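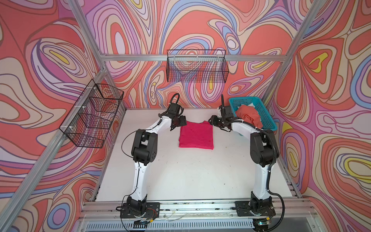 Flalum 작업대. 두 팔과 접힌 천, 오른쪽은 청록색 메시 바구니.

Flalum 양팔 작업대 제작 FAQ
작성: Gion Tanner / 배선 항목 보완: Lærke Frandsen

공유 작업장에서 Flalum을 조립하거나 유지보수하는 사람을 위한 문서다. 부품 번호와 절단 치수는 별도 부품표를 따른다.

1. 일반

Flalum은 무엇을 하는 장비인가?
천을 접고 옮기는 동작을 시험하는 탁상형 양팔 셀이다. 세탁물 전체를 처리하는 장비가 아니며, 현재 지원하는 작업은 수건과 얇은 상의 접기까지다.

완성까지 얼마나 걸리는가?
첫 제작에는 조립, 배선, 보정을 합쳐 55시간이 들었다. 이 가운데 거의 34시간이 프레임 직각 맞추기와 배선에 들어갔다. 부품이 모두 준비된 상태를 기준으로 한 값이다.

2. 프레임과 레일

프레임 재질은?
은색 알루미늄 압출 프로파일이다. 목재 프레임도 시도했으나 습도에 따라 레일 평행도가 변해 폐기했다.

두 팔을 상판에 직접 고정해도 되는가?
안 된다. 팔은 상판 앞쪽 가장자리의 알루미늄 레일에 검은색 마운팅 플레이트로 고정한다. 상판에 직접 고정하면 가속 시 상판이 휘고 끝단 위치가 틀어진다. 플레이트 볼트는 대각선 순서로 세 번에 나누어 조인다.

레일 위에 나사가 남아 있어도 되는가?
전원을 넣기 전에 치운다. 레일 아래가 통풍 슬롯이라 작은 나사는 그대로 빠질 수 있다. 자석 픽업으로 먼저 훑고 나머지를 진공청소기로 제거한다.

벽면 무늬는 꼭 이것이어야 하는가?
아니다. 벽 세 면의 물결무늬 패널은 교체할 수 있다. 다만 패널을 바꾸면 카메라 노출과 천 영역 분할 임계값을 다시 잡아야 한다. 광택 시트는 조명이 반사되므로 쓰지 않는다.

3. 배선

팔 외부 케이블은 얼마나 여유를 두는가?
팔꿈치 관절을 끝까지 굽힌 상태에서 당겨지지 않아야 한다. 관절 바깥쪽으로 완만한 고리가 생기는 정도가 맞다. 짧게 묶으면 커넥터 쪽에서 먼저 단선된다.

주름관은 어느 쪽으로 빼는가?
오른팔은 팔의 오른쪽을 따라 내려 베이스 옆으로 돌린다. 두 팔 사이로 넣으면 안쪽 동작 범위와 겹친다.

오른쪽 베이스 부근의 녹색 표시등은 무엇인가?
제어 전원 표시등이다. 모터 전원 상태와는 무관하므로 이 불빛만 보고 팔에 손을 대지 않는다. 정비 전에는 반드시 주 차단기를 내린다.

왼쪽 베이스 옆 소형 보드에 덮개가 필요한가?
필요하다. 덮개 도면은 Pevura 폴더에 있으며 개정 8을 사용한다. 이전 개정은 커넥터 간격이 맞지 않는다.

4. 바구니와 천

철망 바구니의 고정 방법은?
왼쪽 기둥의 바구니는 흰색 케이블 타이로 묶는다. 타이는 소모품으로 취급하고 느슨해지면 교체한다. 뒤쪽 가로대의 긴 바구니에는 무거운 공구를 넣지 않는다. 가로대가 흔들리면 보정값이 틀어진다.

시험용 천은 어떤 것이 좋은가?
흰 상판과 대비가 큰 단색 천을 권장한다. 붉은 계열은 경계 검출이 안정적이다. 흰 천은 조명을 낮추고 별도 설정 파일을 불러와야 한다.

천을 접은 뒤 모서리가 들리는 경우에는?
그리퍼 하강 높이를 먼저 확인한다. 높이가 정상이면 놓는 순간의 수평 속도를 줄인다. 두 값을 동시에 바꾸면 원인을 구분할 수 없다.

5. 작업장 이용

언제 사용할 수 있는가?
일요일에는 장비를 가동하지 않는다. 그 외에는 예약 시스템 Grovoteo에 등록한 뒤 사용한다.

고장은 어디에 알리는가?
기구부는 Gion Tanner, 배선과 제어부는 Lærke Frandsen에게 알린다. 관절 번호, 오류 코드, 직전에 실행한 동작 이름을 함께 적는다.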